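Enter keyword Search Go

Workshop Notes: The Arms Race, Bench Division
2024-04-17 | by Smaranda Tudose

Members who come in for the laser cutter and leave by the back door may have missed that the far end of the shop now belongs to Ullau, the two-armed build that Tudor Lungu swore would fit on a shelf. It doesn't fit on a shelf. It barely fits in the conversation, which for the past month has been about cable strain and little else.

The budget line reads 60 dollars for "misc. fasteners." Jadwiga Krajewska has seen the receipts and would like a word. Progress is real, though: both grippers now close on command, and they open again most of the time. The current exercise is moving things around on a tabletop without alarming the houseplants. 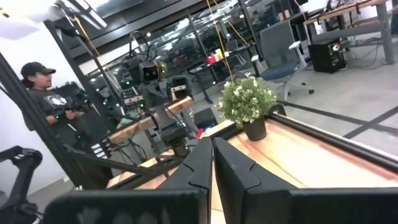
Still to do before May

Fingertips come first. The notched tips are good on edges and poor on anything round, so Sebastian Bratu is trying rubber sleeves, six versions so far, all of them named after his aunts. After that comes cable routing. Anyone with opinions on zip ties, please write them down and hand them to Tudor, who collects them.

Build nights start at 6. Bring your own screwdriver and take the same one home.

Contact the shop | © 2024 Jotimby Workshop | Back to top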